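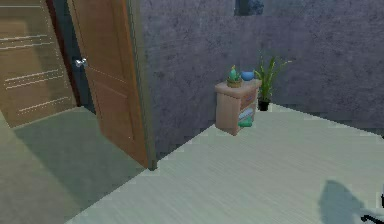 Rooms first, robots later

I caught the equipment buyer at Plevska on her lunch break, and she'd already filled the back of a napkin with numbers. Her team wants home-help robots, and they've been trying them out in a simulated apartment before spending a dime on arms.

"Everybody asks me which arm," she told me. "I ask them about doors!" In the simulator it's an open brown door, pale floor, a little nightstand with a cactus and a blue bowl on top, and (she says) you learn a lot about reach from a bowl next to a cactus.

So what's on the napkin? Six licenses for Plirkus, the simulation package, at $400 a seat. Then a gripper from Skakia for $1,160, which she thinks is fair, though she grumbled about the 35 days' wait. "I'd order two and keep one in a drawer, but try getting that past my boss."

I wondered if she'd rather just rent a real apartment. She laughed at me. "With what money?"
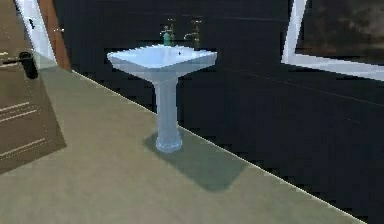
The bathroom question

We got onto sinks, and she really lit up. A pedestal sink with brass-colored taps and a soap bottle on the rim is her favorite test for a shopping list. "Can it get to the bottle without hitting the tap? If I can't tell, I don't sign."

Bermúdez has quoted her for a mobile base too. She's holding off on that one until the next budget opens, and she wants the doormat runs done first.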